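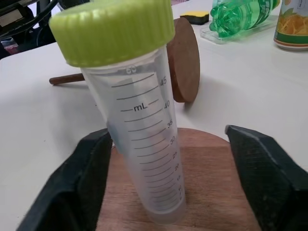 Valentina Bravo wanted to know this morning whether we were going to re-teach the whole grasp or only the approach, and I told her only the approach, which she took better than I expected (she has sat through one full re-teach of the Pargate cell and does not care to see another).

July, getting on for noon. So, where we are. The fingers had crept out of parallel again, the right one a hair low, and I had been blaming the wrist camera for it for most of a week. Sorry, camera! I took both fingers off, wiped down the mounting faces, and found a little ridge of old threadlocker under the right one. Scraped it clean, put everything back, snugged the screws in turns and went over them once more with the small driver. Much better by feel, and the jaw no longer has that gritty spot near the end of its travel.

Target for the approach check is the 50 mL tube with the green cap, standing on the round wooden board. I like the board for this. The brown gives the camera something to find against all that white tabletop, and I'd sooner nick a piece of wood than the table. Fingers open wide, tube in the gap, wrist view up on the monitor.

Camera offset was 15 in the old file and is now 19. I saved it as a new file under Flurkden and left the old one where it was, so please don't tidy it away yet. Cycle counter read 1,456 when I started, and I did not reset it.

Ignacio, if you get to the cell before I do: run the approach at low speed, 2 passes, and stop before the close. I want to be standing there for the first close, partly out of caution and partly, I admit, for the pleasure of it. The cable tie nearest the wrist is a temporary one and wants replacing with the softer kind from the Astar drawer.

Still to do: grip force on a capped tube, new pads (the spares are on order from Holovko), and a proper look at the scratches on the right finger with a loupe.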